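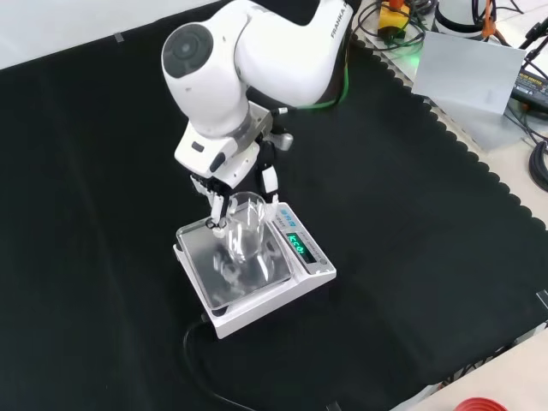
I own four measuring cups, and three of them lie. The fourth came free with a bag of rice and may lie too, but I've had it longest and we have an understanding. For years I defended this arrangement at dinner parties, on the grounds that my grandmother never weighed a thing in her life and her dumplings could have ended wars. Then I bought a scale. It is a boxy white thing with a square steel pan on top, polished enough that a glass beaker set on it gets a second, wobblier beaker underneath, and it has made me an insufferable person to cook with.

The case against the cup is short. Scoop flour straight from the bag and you get one number. Spoon it in gently, as the nicer cookbooks beg you to, and you get another. My neighbor Divya Rao and I tried this on a Thursday evening with the same cup and the same bag from Ševčík, the bakery supply shop on Judholm Street. Her cup came to 161 grams. I won't say what mine came to, except that it explained a good many of my birthday cakes.

Divya is a gentle spooner, by the way. I had always taken that for affectation.

Her answer to all this was that people have been baking with cups for a very long time and most of them lived. True enough. People also drove without seat belts and told charming stories about it afterward. What bothers me about the cup is how official it looks. It has a number stamped on the handle. It has a rim you can level with a knife, and leveling with a knife feels so much like science that you never ask how hard you packed the stuff down before you got there.

Glassware is a little more honest, though not by much.
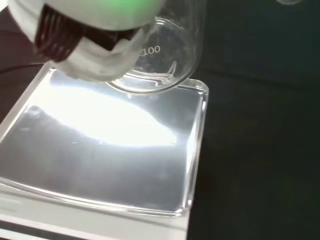

The "100" on the side of a beaker, printed in pale white on clear glass. Easy to read, easier to overrule.

I like a beaker in the kitchen. It pours from a proper spout and it makes vinaigrette look like a controlled substance. But watch anybody read the lines on one. They hold it up, squint, lower their chin, add a splash, squint again, and then announce that it's close enough, in the tone of a surgeon closing up. My brother-in-law, Ctibor Krajčí, reads the line from above while standing on his toes. His risotto takes 300 milliliters of stock at a time, he says, and I have seen him pour what I'd swear was half a bathtub.

With a scale you put the vessel on, press the button, and start over from nothing. That button is the best thing in the house. It forgives the weight of the bowl. It forgives the weight of whatever you already put in the bowl. I have wanted such a button for other areas of my life, chiefly the month of September, and I can't find a shop that carries one.

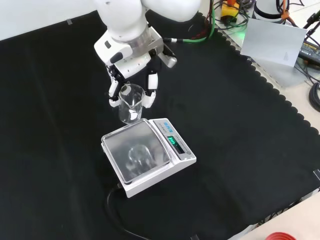
There are objections, and I hear them mostly from Marcela Kubíček, who taught me to make bread and regrets it. Marcela holds that dough should be judged by hand, that the flour is different every week, that the air is different every day, and that a person who needs 300 grams of anything ought to buy the loaf at Jedeck's and be done with it. She is a far better baker than I am. She's also been making the same loaf for most of her adult life, so her hand has had its practice. My hand has practiced on car keys and the remote. It can't tell 200 grams of flour from a damp sock.

The other objection is that scales take the romance out of it. I would like to meet the person who finds romance in washing a sticky half-cup of honey. With a scale you pour the honey straight into the bowl, watch the number climb, stop a hair too late, and eat slightly sweeter cake. One bowl to wash, and the honey jar never has to know.
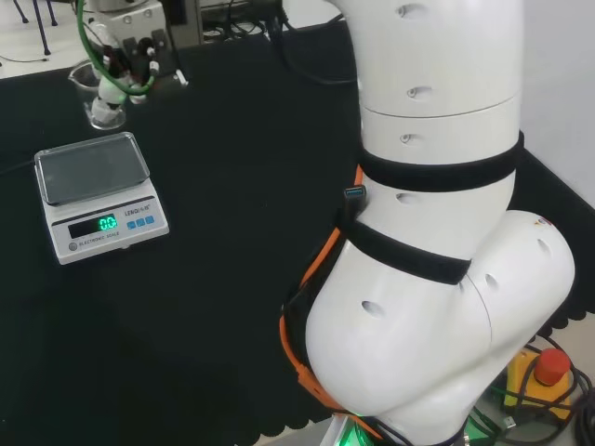
I'll grant that the thing has changed me. I've weighed letters on it. I've weighed a single egg, then all the other eggs, to see which one was slacking. When Josphat Mugo brought over a jar of his plum jam I had it on the pan before he'd taken his coat off, and he asked whether he should come back when I'd finished the inspection. Cookbooks printed in cups now strike me as rumors. I pencil the grams in the margins, including in one that belongs to the Seltstead library, and I expect to hear from them.

The cups are still in the drawer. I use the big one for dog food, and the dog has no complaints about how I pack it.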